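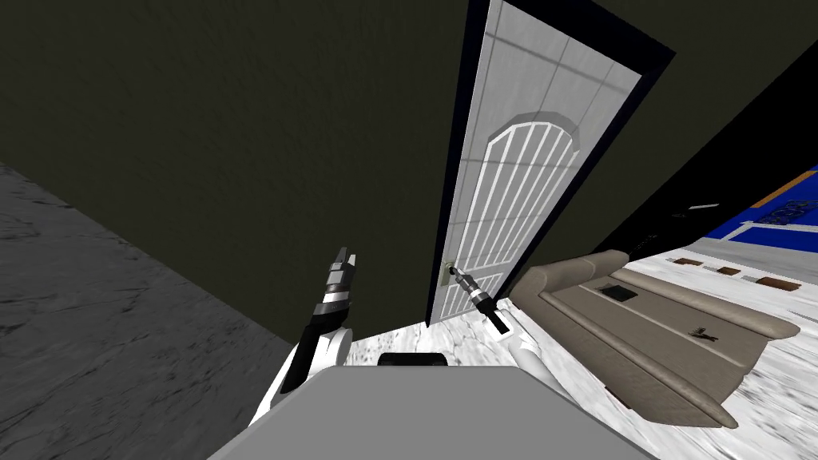
Does the Numthorpe permit cover fence stain?
No. Stain needs no permit at any fence height.
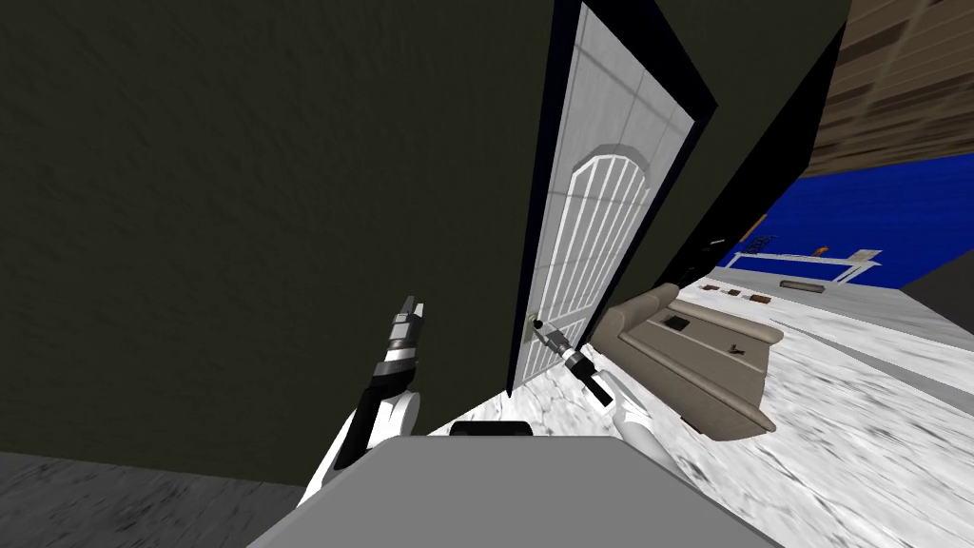 Numthorpe, 2022-07-02

How long between coats?
Wait 11 hours - longer in shade.

What does one can of Dratex cover?
One can covers 77 square feet of rough cedar.

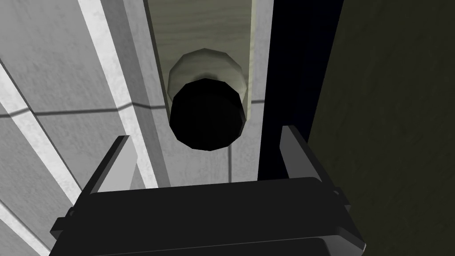
Smooth boards take less stain. Sand them with 80 grit first.

Can I stain over old paint?
Strip it first.
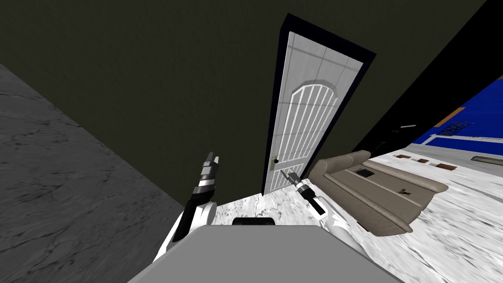
Jolien Martens replied that a stiff brush was enough on flaking posts.

Last updated: February
2 comments - 11 shares
Related: Cleaning brushes | Setting gate posts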